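Skeltwood Lantern Vigil

The Skeltwood Lantern Vigil is a yearly Christian service held in the village of Skeltwood in December, on the second Sunday of Advent. Prayers, carols, a slow walk from the lower chapel up to the parish church. Theme is waiting. Known locally as "the Lei", after the lane it follows.

History
Origins unclear. The parish book first mentions a walk with lanterns after a hard winter, no reason given. Lapsed for a time, then revived jointly by the church and the Dirnidach chapel, who still share the readings between them. The present order of service was adopted on 2001-12-05 and has hardly changed.

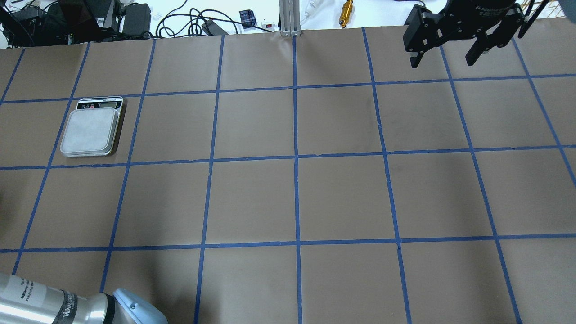

Paper marked into squares with blue tape.

Order of service
Opens in the dark with a reading from Isaiah. One candle lit, then a second, and the lanterns taken from those. Psalm 146 is said on the way up the lane, Psalm 142 at the church door, were the walkers stop and keep silence. Inside: the Magnificat, a short sermon, intercessions, final hymn. No communion. Collection goes to the winter shelter.

Music
Mostly unaccompanied. The tune Asta is sung only at this service; composer not known. Older hymn sheets give it in a lower key, and the chapel singers still prefer that. A handbell marks the start of each verse outdoors, partly becuase the back of the line can't hear the front.
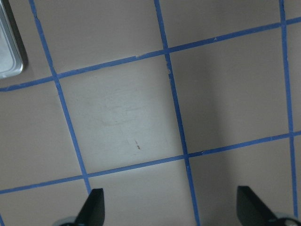
Why is there no communion at the vigil?
The service was revived by two congregations with different rules on who may receive, and they agreed on a service of prayer and readings that everyone could share in full.

See also
Advent wreath
Carol service
Magnificat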